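Damp readings and the first year of a plaster wall

The surveyor has spent 14 years measuring moisture in houses, most of them in the older streets of Endbridge. We met at 10 in the morning at the Vedero drying store, where sample panels are kept on racks until they stop losing weight.

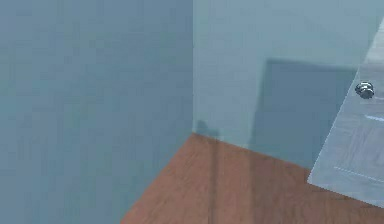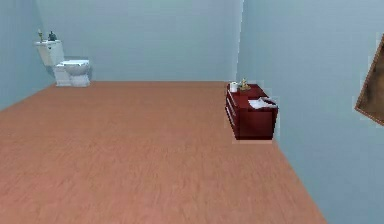
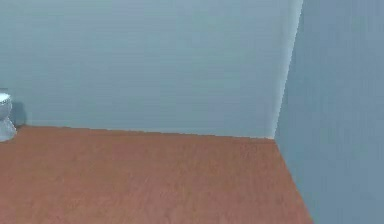
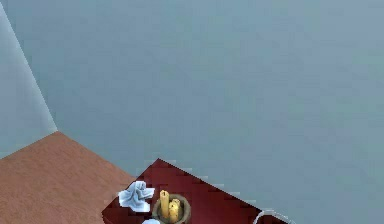

Computer-rendered interior views: blue-grey walls and a reddish-brown floor.

The first question concerned meters. "A pin meter is calibrated for timber," the surveyor said. "Put it on plaster and the figure is relative. You can compare one part of a wall with another, and that is all." Salts left behind by old damp conduct electricity and will raise the reading on a wall that is dry.

For an absolute value the surveyor drills a sample, weighs it, dries it in an oven and weighs it again. The Kallio terrace survey produced 2,726 readings by meter and 13 drilled samples. "The samples settled the argument. The readings told us where to drill."

On paint, the advice was to wait. New lime plaster should be left bare through one heating season, then given a vapour-permeable finish. Vinyl emulsion holds moisture in and tends to blister near the skirting.

Asked about dehumidifiers, the surveyor was cautious. "Run one too hard and the surface shrinks before the backing does. You get fine cracks, and then somebody fills them." Background heat with a window slightly open is preferred.

The Bonska houses, replastered last May, are still being logged at skirting height and again at shoulder height. The lower sensors have yet to level off.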